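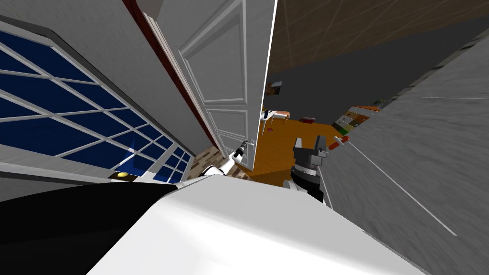 How Do You Shop for a Robot?

Imagine your school has decided to get a robot. A real one, with arms! It will open doors, carry boxes of books and put the paint jars back on the shelf. Everybody cheers. Then somebody has to sit down with a pencil and work out what to buy.

That job is called planning a budget. A budget is a list of what you want to spend money on, and how much money you have. It may sound like the boring part, but we think it is one of the best parts, and you can try it yourself at the end of this page.

Start with the job

Grown-ups who buy robots get into trouble when they start with the robot. They see one that looks amazing, they want it, and only later do they ask what it is going to do all day.

Start with the job. Write it down in plain words, the way you would tell a friend. "Go to the art room, open the door, pick up the blue tray, bring it back." Now read it slowly. Each little piece asks for something different.

"Go to the art room" means the robot has to move. It needs wheels or legs, and it needs a way to know where it is.

"Open the door" means it needs an arm long enough to reach the handle, and something at the end of the arm that can hold on.

"Pick up the blue tray" means it has to find the tray first. So it needs cameras, and a computer program that can tell a tray from a chair.

"Bring it back" means it has to carry the tray without tipping it over. Paint on the ceiling is no fun. (Well, it might be a little fun.)

Look at that – one sentence, and you already have a shopping list.

Why doors are so tricky

You have opened thousands of doors, so you don't think about it anymore. Go and open one now, but do it in slow motion.

First you reach out and close your fingers on the handle. Then you turn it or push it down. Then you pull or push the door, and the whole time your hand is traveling in a curve, because the door swings on its hinges like a page in a book. You also have to get your feet out of the way! If the door opens toward you, you step back. If it's heavy, you lean.

A robot has to do every bit of that. If it pulls in a straight line when the door wants to swing in a curve, it can bend the handle or hurt its own arm. And a small handle needs a careful grip. Squeeze in the wrong spot and the fingers slip right off.

One arm or two?

This is a big question for the budget, because arms are expensive.

With one arm, a robot can open a door if its hand is free. But what if it is already holding the tray? It has to put the tray down, open the door, pick the tray up again and get through before the door swings shut. You have probably done that dance yourself with a lunch box and a backpack.

With two arms, one hand can hold the door while the other is free for something else. Wonderful! It also means two arms to pay for, two to look after and two to fix. Some teams decide the second arm is worth it. Others find a simpler answer, like propping the door open. A doorstop costs a lot less than an arm.

Hands come in kinds, too

The part that grabs things is called a gripper. There are plenty to choose from.

A parallel gripper has two fingers that slide toward each other and stay side by side, like two books squeezing a bookmark. It is simple and strong, and it's good for boxes, blocks and lots of handles.

A suction gripper sticks to flat, smooth things, a bit like an octopus. It's great for cardboard and not much help with a woolly hat.

A hand with many fingers can do the fanciest jobs. It also has the most little parts inside, and little parts need looking after.

Try it on a computer first

Now for a clever trick that saves real money. Before a team buys a robot, they can build a pretend one inside a computer. They make a pretend house or school for it as well, with walls and floors and furniture and doors. This is called a simulation.

In a simulation the robot can bump into the wall and nothing breaks. You can test one arm and then two. You can swap the gripper, make the arm longer, move the table or make the doorway narrower. If the robot can't reach the handle, you find out before you have spent a penny on arms!

Simulations aren't perfect. Real doors stick when the weather is damp. Real handles get loose and wobbly. So after the computer tests, teams still try things out with a real robot, and they save some of their budget for that.

A school that made a plan

Marit Dahlgren teaches science at the Nyberg School, and in September her class planned a robot helper for the library. They named it Stometti. The students wanted it to go through the library door and bring back returned books from a bin in the hall.

They used class coins instead of real money, and they had 2,000 to spend. Their first plan had two arms and fancy hands, and it went over by 500 coins. There was some groaning.

So they went back to the job. What did Stometti have to do? One student pointed out that the book bin could have wheels. If Stometti pushed the bin, it wouldn't need to carry anything, and then one arm would be enough. They tested the idea by walking through the door 32 times while pretending to be robots, with one hand behind their backs.

"The walking was noisy," Ms. Dahlgren told us, "but they caught a problem I had missed. The door closes by itself, so the robot has to hold it while the bin goes through."

The class changed the plan again. The coins they had saved on the arm went toward a bumper for the bin, so it could nudge the door and keep it open.

Things people forget to put on the list

The robot itself is only part of the cost. A good list has these on it too:

A charger, and a place to plug it in
Spare batteries
Extra gripper pads, which wear down like the soles of your sneakers
Somewhere to park the robot at night
Lessons for the people who will use it
A big red stop button that everyone can reach
Money for repairs

Your turn!

Pick a job you would like a robot to do at home. Feeding the cat, maybe, or fetching socks. Write it in one sentence, then split the sentence into pieces. Next to each piece, write what the robot would need.

Give yourself 500 pretend coins. Wheels cost 100, a camera costs 50, an arm costs 150, a simple gripper costs 40 and a fancy hand costs 120. Keep 60 coins back for repairs – no cheating!

Then be the robot. Walk through the whole job in slow motion, using only the parts you bought. If you get stuck at a door, go back to your list and see what you could change.

Words to know

Budget: a plan for how to spend money
Gripper: the part of a robot that grabs things
Simulation: a pretend version of something, made on a computer
Hinge: the part that lets a door swing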